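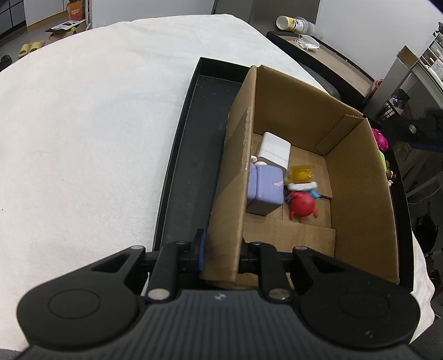

Ramesh Bhatia told me once that a standard is just an argument that somebody stopped having, and that if I wanted to teach this stuff I ought to start with the arguments. So I will. You've had seven chapters of me going on about motors and sensors and grip force, and now we get to the part where people sit around a table and fight over the word "release."

Chapter 8. House Rules for Handheld Grippers

What this chapter covers: writing down a task before you do it, deciding when a grasp counts, keeping the workspace honest, and what to do with the takes that went wrong. You'll need your notes from Chapter 5 for the exercises at the end.

I learned most of this the hard way. The first set of rules I ever wrote was for a small project called Gritgate, and it ran to 21 pages. I was so proud of it! I had a page on sleeves. I had a whole section on how to name folders. What I didn't have was one line saying what "in the box" meant, and that cost us a batch of 848 recordings that two people had labeled two different ways. One of them counted a toy as in the box once it was below the top edge of the walls. The other waited until the fingers had let go. Both of them were being perfectly sensible – they'd just never been asked to agree. 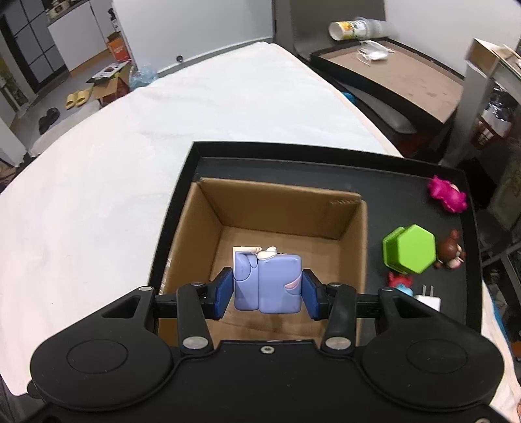
So the first rule in my book (and yes, this is literally my book) is that every task gets a start, an end and a name for each thing in between. Write "the object is held clear of the box" as its own state. Write "the object is resting on the box floor and both fingers are off it" as another. If you can't say which state you're in by looking at a single still, your wording is too loose and you need to go back and fix it.

The second rule is about where things are allowed to be. Pick a container or a tray with a raised rim and call that your work area. Anything inside the rim is part of the task, anything outside it is background. I know people who want the background stripped down to a gray wall, and I used to be one of them. These days I'd much prefer that you leave the room the way it is and write down what kind of room it was. A bed, a kitchen counter, a workbench, they're all fine as long as the sheet says so.

Third, don't move the furniture of the task halfway through. If the box starts inside the tray, it stays inside the tray for the full set. If you bump it, finish the take, mark it as bumped, and carry on. Please don't delete it. A bumped take with an honest note is worth keeping, and I'll come back to this in Section 8.4, where we look at how the Tokier and Zosteck rule sheets each deal with failed grasps. They disagree about nearly everything, so it's a fun section.

Last thing before we start. You'll see me use "operator" for the person holding the gripper and "reviewer" for the person checking the recordings afterward. On a small project that may well be the same person – it was for me, most of December – but keep the two jobs apart on paper. Let at least one night go by between recording and reviewing, and sign for each one separately.

8.1 Writing the task sheet

Get out a blank page and write the name of the task at the top, using a verb and no more than 13 words. Under it, list the objects by what they look like to you, with color first.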